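Contreras Shared Kitchen: Progress Report, September
Prepared by Dayana Lozano for Abundio Quintero, Tallside
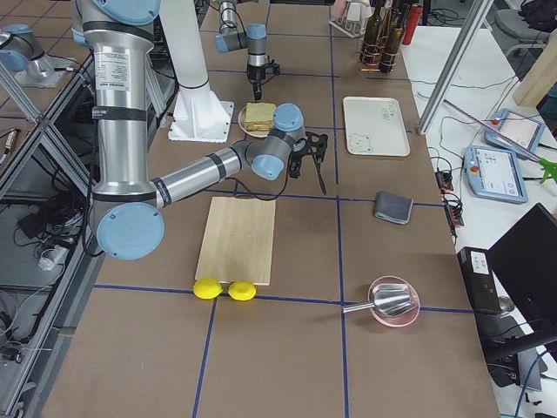
The work funded this period concerns the standard layout of the cold preparation table, where sandwiches and fruit are handled at the same station. The previous arrangement let each shift place its own tools, and items moved between shifts. The revised layout assigns one tool or dish to each cell of a grid laid down in dark blue tape on the brown table top. The cutting board is placed lengthwise toward the back of the table, with the folded dark grey cloth in the cell to its right. The scoop is kept in the pink bowl. The two yellow lemon shapes near the board are resting on a tape line, and the layout sheet does not yet say whether fruit may sit on a line or must be inside a cell. This is listed under open items.

Work completed

Tape grid. The grid was laid by the day shift and checked against the drawing. Tape was chosen over paint so that cells can be resized during the trial. One strip lifted after repeated wiping and was replaced. The replacement has held.

Layout sheet. Version 2 has been issued. It covers the board, cloth, bowl, scoop, serving plate and tray. Version 1 placed the cloth on the left, and most of the right-handed staff reached across the board to get it. The cloth position was changed on that evidence alone and has not been altered again.

Reset checks. At the end of each shift the table is compared with the layout sheet and the result is entered in the Zidby log. The log holds 109 checks for the period. Entries record the item, the cell it was found in and the initials of the person who moved it back. The items most often out of place were the scoop and the cloth. The board was rarely moved.

Staff training. Four sessions were held, all before the morning start. Each session consisted of a full clear-down and reset of the table from the sheet. Attendance records are held in the kitchen office and can be sent on request.

Open items

1. Fruit position. A rule is needed for whole fruit waiting to be cut. The current proposal is a separate cell in front of the board — this would reduce the clear space at the near edge and needs to be tried on a busy shift before it is adopted.

2. Tray cell. The white tray has to lie flat inside its cell. The Ferham trays on order are longer than the present one, and the cell will have to be retaped when they arrive. Delivery has been put back once.

3. Cloth changes. The sheet gives a position for the cloth but no interval for replacing it. The hygiene schedule does give an interval, and the two documents should be merged.

Spending

Spending is within the amount approved. The main costs were tape, printing and staff time for the training sessions. The tray order has been committed but not invoiced and will appear in the next report.

Next period

Version 3 of the layout sheet will be drafted once items 1 and 3 are settled. Reset checks will continue on the same form so that results can be compared. Approval is requested to extend the grid to the second preparation table, using the remaining tape stock. A reply by Monday would allow the work to be added to the next cleaning shutdown.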